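Narkville Community Pantry
14/12/2020

The Narkville Community Pantry wishes to inform residents of changes to the way packaged dry goods are sorted and handed out this winter. Details follow in this thread.

1/ Beginning with this distribution, all small packaged items will be sorted into open white bins before they reach the shelves. Each bin holds one kind of item. Households will receive their selection from the bins in place of the pre-filled cartons used since June.

2/ The pantry currently serves 766 registered households. Under the carton system, many families received items they could not use, and a good deal of food was returned or passed along to neighbors. Sorting by kind allows each household to state its preferences in advance.

3/ Preference forms are available at the front desk and at the Chamoun Street entrance. A completed form remains valid for 3 months. Households that do not submit a form will receive the standard selection.

4/ Donors are asked to observe the following. Packages must be factory sealed. Clear bags are welcome, provided that the label or a printed card shows the contents and the date. Home-packed goods cannot be accepted at this time.

5/ Clear packaging is handled one piece at a time at the sorting table. Thin film tears easily at the seams, and a small hole is hard to see once a bag is lying flat among others. Items go into the bin singly and are never poured.

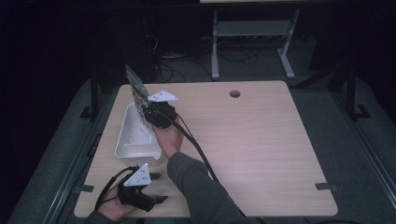
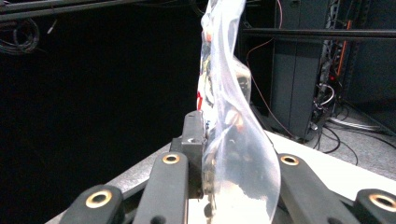
6/ Any package found open, punctured or past its date is set aside and recorded. Donors who leave a name will be told which items could not be used. The pantry does not publish these records.

7/ Bins are filled no higher than the rim. Overfilled bins were the main cause of crushed packages during the trial held at our Bekametti Avenue site, and the lower limit will apply at both locations.

8/ Each bin is emptied and wiped down before a different kind of item is placed in it. This applies in particular to nuts, seeds and mixes containing them. Residents with food allergies should note this on the preference form and speak with the desk before collecting. Sorting by kind does not replace reading the label.

9/ The pantry thanks Zasance Grocers for the gift of 80 bins with matching lids. A further 27 are on order and will be used for canned goods and baby food.

10/ Collection hours are unchanged. Residents are asked to bring their own bags, to arrive within the time printed on their card and to leave the ramp clear for strollers and wheelchairs. A neighbor or relative may collect on a household's behalf with the card and a signed note.

11/ Questions about forms, allergies or large donations should be directed to Laurier Marchand, Distribution Manager, through the front desk. Please allow two working days for a reply. Messages sent in response to this thread are read but may not be answered individually.

12/ A correction to post 3: forms may also be left in the drop box at Bekametti Avenue. The box is emptied each morning before opening.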